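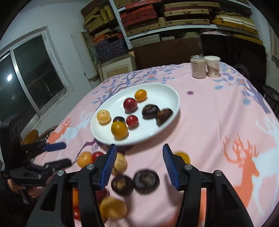

Cherry tomatoes and chestnuts, two grippers, one pink tablecloth.

Wanted: patient people for the Hernutari student project

The Trurkatico robotics club is looking for participants for its next round of table sessions. You hold a gripper in your hand, you pick up small produce, you put it on a plate. Then somebody clears the plate and you do it again. We have 1,282 recorded picks so far and would like 400 more before the Atby student competition, where our arm, Jibrin, will try to do the same thing in front of judges. Jibrin has opinions about chestnuts. They are mostly wrong.

What we ask of you:
Be 16 or older and enrolled in any class here. Engineering students are welcome but get no head start, having dropped the most tomatoes to date.
Give us two sessions of 38 minutes each.
Leave rings and bracelets at home.
Tell us if you're left-handed. We badly need you.

What you get: snacks, a club sticker, your name on the project poster and a sore thumb. There is no pay. We asked.

Squashed tomatoes are not held against you, though they do go in the log.

To sign up, put your name on the sheet outside Room 441 or drop by during club hours. Sign-up closes Jul 1, 2023. If you took part in April you may come back, and please return the apron.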